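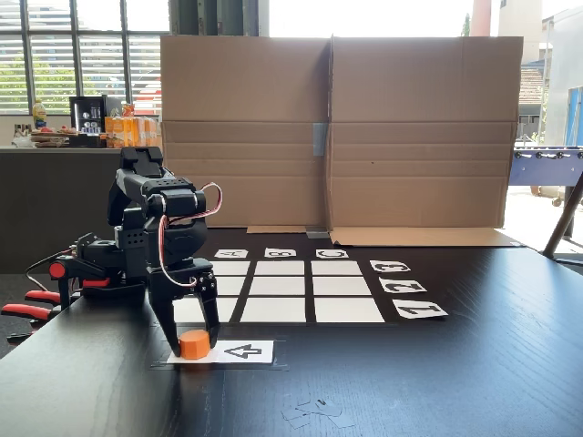 Who Pays When the Repair Cafe Goes Pro?

The woman who runs Porkell, a two-room appliance repair shop in the old dairy building in Hurlow, doesn't like the word "movement." She used it twice in the hour I spent with her and winced both times.

I had come with doubts, and I told her so at the door. Repair has had good press lately. Every other town seems to have a fix-it night, and I have yet to see one publish figures on how many toasters are still toasting a year later. Porkell charges money, keeps a ledger and says it is in the black. That seemed worth a bus ride.

"Ask me what you want," she said, moving a box of vacuum hoses off the second chair. "I'm not selling you a franchise."

The ledger is a real one, green cloth, filled in with ballpoint. By her tally the shop closed 1,225 jobs last year. I asked what "closed" meant. She took a while to answer.

"It means the customer took it home and paid. Or took it home and didn't pay, if I couldn't fix it."

So a failed repair counts as a closed job?

"In that number, yes. I should probably split them out."

She should. Without the split, the number tells us how many people came in, and very little about how many left with a working mixer. When I pressed her for a success rate she offered "most," then "a good bit more than half," then went to make coffee.

Her prices are easier to pin down. It costs 10 dollars to have something looked at, and that comes off the bill if she does the work. Parts are charged at what she paid plus a little. Labor is by the half hour. A customer who had come in for a fan while we were talking thought that was more than fair, though he also told me he could have bought a new fan for less than he was about to spend.

"He could," she said after he had gone. "And he'd be buying another one in two years. People can do that math or not do it. I don't chase them down the street."

I pointed out that this assumes her repair lasts longer than two years. The guarantee on the wall is for 5 months.

"Five months is what I can afford to promise. It isn't what I expect." She thinks most faults that are going to come back do so in the first few weeks. She may be right. She has no records that would show it, and she was frank about that.

The part of her argument I found hardest to dismiss was about screws. She put a coffee maker on the bench, a Clamow, and turned it over. The base was held on by plastic clips that snap once. Beside it she set an older one of the same make, closed with ordinary crossheads.

"This one I can open in a minute. The other one I break getting in, and then I've got to glue it, and then it looks like something a kid did. So I tell people no. Half of my day is telling people no."

Would a law help? There has been a lot of talk of one.

"A law would help the lawyers first." She shrugged. "If they have to sell me the part, fine, but they can still charge what they like for it. I got quoted more for a pump than the whole machine costs. Legally they'd be doing everything right."

Money for the shop itself is a touchier subject. Porkell got started with a small business grant from the Venkataraman Fund, which paid the first year's rent on the dairy building. I suggested that a shop with no rent in its first year hasn't proved much about the trade. She didn't enjoy that.

"I've paid my own rent since. Late, sometimes, but I've paid it." Does she pay herself? "Some months. August was bad. Everybody's away and nobody's kettle breaks."

That sounded to me less like a business in the black than one whose owner makes up the gap. She said every small shop she knows is run that way, and asked how much I made from writing about them.

It was a fair question. I paid the 10 dollars and left her my hand blender, which had been making a grinding noise since spring. She called the next afternoon to say the coupling was worn through and she had one in a drawer. I picked it up on the way home from work. I've used it for soup twice, and the guarantee has four months and a bit left to run.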